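Stidville mill tunes its blackout cloth for the rental trade

Hurel, the contract weaver in Stidville, has finished moving its stage and event drapery onto a single base cloth, a 491-gram flame-retardant twill sold under the name Hestine. The change closes out a program that began in September of last year and retires four older fabrics, two of which had been in the catalog since the mill was built.

The technical manager who ran the program was interviewed at the plant in December 2025. She has worked on the finishing side for most of her career and asked to be identified by job title only.

The case for consolidation was mostly about inventory, she said. Each of the old cloths had its own yarn count, its own dye recipe and its own fire certificate, and customers ordered across all of them in short lengths.

"We were stopping a loom to change over for a run of 50 meters," she said. "The changeover took longer than the weaving. You can carry that on one product. On four you are paying people to rethread."

Hestine is woven from an inherently flame-retardant polyester, so the fire performance is in the fiber and does not wash out. The older cotton cloths were treated after weaving with a salt solution, which had to be reapplied after laundering. Some customers still prefer cotton, the manager said, and the mill continues to buy it in for them.

"Cotton hangs better. I will not argue about that. It has weight and it falls straight. Polyester of the same mass has more spring in it, and you see it at the bottom of the drop, where it kicks out. We spent five months on the twist of the weft yarn to get that down to something a theater would accept."

The cloth is finished at 166 centimeters wide after trimming. Wider cloth would mean fewer seams, but the stenter at Stidville will not take it, and replacing the stenter was not in the budget.

Light transmission was the second problem. A twill at this weight passes a small amount of light through the gaps between yarns, and under a strong backlight it shows as pinholes. The usual fix is an acrylic coating on the reverse. Hurel tested coated samples and dropped them for the standard grade, because the coating stiffened the cloth and cracked along fold lines after repeated packing. The mill instead increased the pick density and accepted a slower loom.

"A coated cloth is a better blackout on the first day," she said. "The rental houses do not care about the first day. They fold it, put it in a hamper, and somebody drags the hamper across a parking lot. They want to know what it looks like after the second season."

The mill's fold test runs a sample through 528 cycles of folding, compression and release at room temperature, after which the crease lines are inspected over a light box. The uncoated twill passed with no visible change. The coated samples showed fine white cracking well before the end of the test. A coated grade remains available for fixed installations, where the cloth is hung once and left.
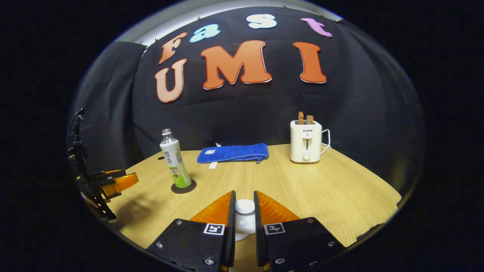
Verbeke, the rental firm that took the first production rolls, asked for a deeper black than the mill had been dyeing. Disperse black on polyester tends to drift toward brown or blue depending on the lamp, and two panels from separate dye lots can match in the warehouse and differ on site. Colored pieces fixed to the cloth make any drift easier to see. With letters such as the light blue "a" and the orange-red "M" of the Fast UMI backdrop, the eye has a reference on both sides of neutral, and a black with a cast reads as one. Hurel now measures each lot under three light sources and rejects any roll outside tolerance on any of them.

"The reject rate doubled in the first month, and then it came back down once the dye house had adjusted the carrier," the manager said. "What did not come back down was the time. Every lot waits for a reading before it is released."

Fixing methods came up repeatedly in customer feedback. Hurel supplies the cloth with webbing and eyelets along the head, or plain. Plain cloth is cheaper and is usually clipped or tied by the user. The manager's advice is to fold the top edge over at least twice before clipping it, and to space the clips evenly.

"With one layer, the clip holds the weave at a single point and all the load goes there. Twill will distort before it tears. You get a scallop along the top and it does not press out. Then it comes back to us as a fabric complaint."

She was also asked about fullness, the extra width added so that a drape hangs in folds. The mill quotes 50 percent for general masking. Flat hanging uses less cloth but shows every crease from storage, and the manager said most customers who order flat panels come back for more width within the year.

Adhesives are a separate matter. The mill does not recommend pressure-sensitive tape on Hestine, as residue left in the surface collects lint and is difficult to remove without solvent. Hook tape grips the brushed version of the cloth but not the smooth one. Pins are acceptable on both if they are fine and are removed before folding.

The brushed version has a raised face that scatters light and reduces sheen. It costs more, takes a second pass through the finishing line and sheds for its first few uses. Sales are split almost evenly between the two faces, with photographic customers favoring the brushed one.

Cleaning instructions were rewritten for the new cloth. It may be machine washed at a low temperature and should be hung to dry. Tumble drying does not affect the flame rating, but it sets creases that have to be steamed out by hand. Dry cleaning is permitted and rarely needed.

Work is under way on a lighter cloth for touring, using the same fiber. Early samples have been woven, and the manager said the drape is poor. The next trial will use a heavier weft in the bottom section of the drop only, which means changing yarn partway through the piece. The loom can do it. The planning software at present cannot, and the trial is being scheduled on paper.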